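2 de junio de 2018

Tarde en casa, poco sueño, café recalentado. Lo apunto rápido antes de que se me vaya.

Hoy tocaba la torre vieja de Gönül. Lleva desde enero pidiéndome que la mire y yo que sí, que sí, que la semana que viene. Pues ya. Tumbada en la mesa de aluminio, panel fuera, a ver qué hay. Procesador, memoria, revisión general y fuera. Ese era el plan. El plan eran 2 horas. Ja.

La mesa de lamas es una maravilla para esto, menos cuando se cae un tornillo. Entonces es un desagüe. Perdí uno antes de las once y me pasé un rato a gatas con la linterna del móvil. Apareció pegado a la suela del zapato.

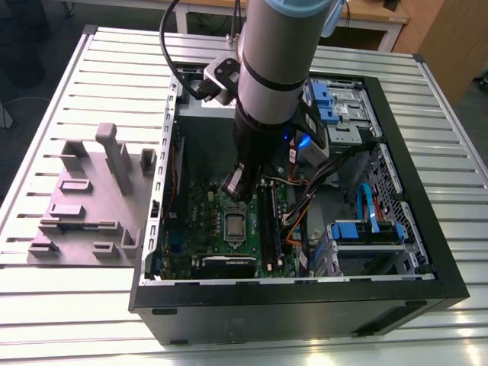 *La torre tumbada y abierta. CPU y las dos memorias en la placa.*

La gráfica ni tocarla. Los cables de corriente como siempre, cruzados en diagonal por todo el medio, negro, naranja, rojo. Quien montó esto tenía prisa o tenía mala leche. Quería recogerlos con bridas y me dije que no, que primero lo primero. Bueno – luego tampoco los recogí. Queda para otro día.

Cosas que me gustan de estas cajas: los cierres azules de plástico. Todo lo que se suelta a mano es azul. Así debería ser el mundo entero. Mi cocina, por ejemplo.

Cosas que no: los bordes de chapa. Corte en el nudillo del índice, nada, tirita. Siempre el mismo dedo.

A media mañana llamó Taner. Que si la memoria de repuesto la quería de Nurkel o de Fostdale, que en Fostdale la tenían por 688 y en Nurkel por no se qué más pero con el envío incluido. Le dije Fostdale. Luego le volví a llamar y le dije que esperase. Luego Nurkel. Me colgó, creo que con razón. Mañana le escribo y le pido perdón y de paso le confirmo.

Apuntar también: el presupuesto de un equipo nuevo entero en Prirulwood eran 2.747. Por eso Gönül prefiere que le resucite este. Normal. Yo haría lo mismo, para correo y cuatro hojas de cálculo le sobra máquina.

Comida de pie. Medio bocadillo de tortilla, lejos de la mesa, que luego las migas.

Después lo de la bandeja. Soy muy pesado con la bandeja, lo sé. Cada pieza en su hueco, el procesador en el suyo y la memoria tumbada en su ranura larga, y ahí no se apoya nada más, ni destornilladores ni tazas ni codos. Antes lo dejaba todo encima de un trapo y así me cargué los pines de aquella placa de Karabulut, que todavía me duele. 250 tirados a la basura por un trapo. Desde entonces, bandeja gris y a callar. 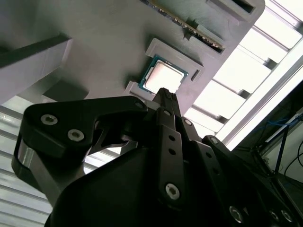 *Procesador y módulo de memoria, cada uno en su hueco de la bandeja.*

Qué bonito es un procesador por arriba. Ese brillo. Da pena ponerle pasta térmica encima, de verdad. Y hablando de pasta – me queda un culito de tubo, COMPRAR. Lo escribo en mayúsculas a ver si así. También alcohol isopropílico y bridas cortas, que largas tengo para atar un barco.

Sobre las cuatro otra vez con la cabeza metida en la caja. Repasar conectores uno por uno, que es lo aburrido y es donde siempre está el fallo. El SATA de arriba del disco hacía un arco demasiado forzado para mi gusto. Lo empujé con el dedo, entró un pelín más. No sé si era eso. Apuntado queda. El cablecito blanco que cruza la placa tampoco sé a dónde va, no lo seguí hasta el final. Mirarlo con calma y con las gafas buenas, que hoy llevaba las otras.

Me dolía la espalda a rabiar. La mesa está baja, la silla está alta, yo estoy mayor.

Duygu se pasó a devolverme el juego de puntas Torx (falta la T8, no dije nada, ya lo diré) y se quedó un rato charlando. Hablamos de si merece la pena seguir con máquinas así o no. Ella que no. Yo que depende. Acabamos hablando de lavadoras.

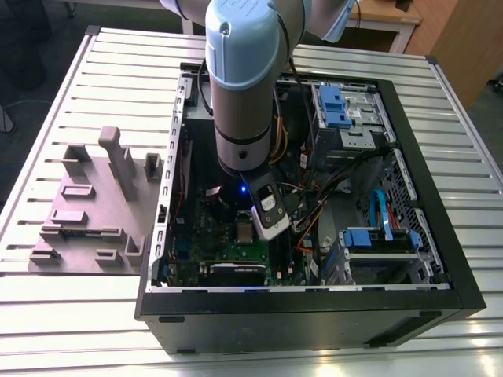
Nahuel dice que lo primero que tendría que haber hecho es cambiar la pila de la placa y probar, antes de sacar nada, que la mitad de las torres que le llegan a él muertas están muertas por eso y que me complico la vida yo solito. Me lo soltó por teléfono con la boca llena. Y que las bridas ni se me ocurra apretarlas del todo.

Pues igual lleva razón. La pila ni la miré. Añado a la lista: pila.

Lista entonces: pasta, alcohol, bridas cortas, pila, llamar a Taner, la T8 de Duygu. Y escribir a Gönül que todavía no está, que no venga mañana a por ella. Lo hago ahora mismo antes de cenar.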